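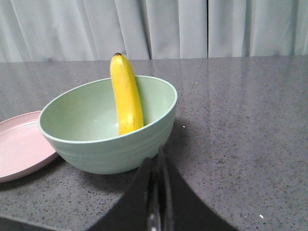
Mervin MacLeod told us in our first interview that buyers in Tevville make up their minds in the kitchen and spend the remainder of the showing looking for reasons to agree with themselves. He has sold houses there for most of his working life, and his remark became the starting point for this project.

Our question was how the written part of a home listing relates to the time the home stays on the market. We looked only at single-family houses in Tevville and the neighboring township of Pleraton. Condos and new construction were left out, as were houses sold at auction.

Data

The listings came from the archive kept by Plornance, a local listing service that let us use its closed records for class work. The archive returned 497 listings for the period we picked. We removed duplicates, relisted homes and entries with no closing date. That left 195 listings, which we read in full. Each one was coded by two of us separately. Where we disagreed, the third member of the group read the listing and decided.

We recorded the length of the text, whether the kitchen was mentioned in the first two sentences, whether room sizes were given, and whether the text named specific materials or used general words such as "updated" and "stunning." We also recorded asking price and days to an accepted offer.

Results

The median time to an accepted offer was 62 days. Listings that gave room sizes were below the median more often than listings that did not. Naming the kitchen early made little difference once we sorted the houses by price. This went against what we expected after the first interview.

Very long texts did not do well. The longest ones ran close to the 2,000 characters that Plornance allows, and many of them repeated the same features in different words. Several still had the old price in the last line after a reduction.
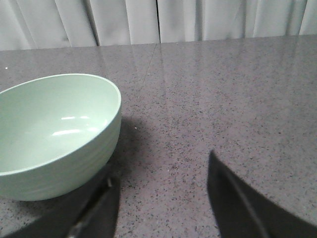
Countertops were the hardest feature to code. Agents wrote "stone," "solid surface," "granite look" and "upgraded counters," and in many listings we could not tell what the material was. The photos did not always settle it. A gray speckled counter like the one under the green bowl could be entered under more than one of our headings if a coder had only the photo to go by. We ended up with a category called "unspecified hard surface," and it became the largest group in the kitchen section. Babar Bukhari did a second pass on these listings and moved a few of them where the disclosure form named the material.

Limits

We did not have the number of showings for each house. The sample covers two places with similar housing, so the results may not carry over to a larger market. Condition was not coded at all, and it probably matters more than anything in the text. Agents at Fortin, the largest office in the area, also use a shared template, which makes their listings look more alike than the houses are.

If the project is continued next term, the next group should ask Plornance for the edit history of each listing. The coding sheet and the list of excluded entries are in the appendix.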